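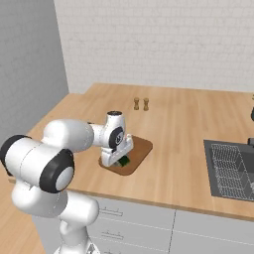

A robot costs whatever is on the price tag, plus the plug. One reader of this page, a pupil at Kotden School, sent us that answer, and it is a common one. The price tag is only the first line of a robot budget.

A budget is a plan for money. You write it before you buy anything. When a school or a cafe wants a robot arm for kitchen jobs, its budget has several lines.

The arm. This is the part with the joints. It is usually the biggest cost.

The gripper. Grippers are often sold apart from the arm. A gripper with fingers can close on a small object over a cutting board. A wide tray may need a different one.

The base. An arm has to be fixed to something that does not wobble. It must also reach the counter.

Training. People need lessons in how to run the machine and how to stop it.

Spare parts. Parts wear out. Money is set aside for them every year.

Here is a small plan from the Karus kitchen project. It covers the extras only, in dollars.

Gripper: 546
Base and bolts: 200
Spare parts, first year: 100
Lessons: 800
Total: 1,646

The arm itself was a separate order, placed with Prindesix in November.

Planners can also test a job on a computer first. They build a model of the counter, the sink and the arm, then check whether the arm can reach. If it cannot, they change the plan before they spend the money.

Words to know
Budget: a plan for money.
Gripper: the robot's hand.
Reach: how far the arm can stretch.

Esposito Science Pages for Schools
June 26, 2021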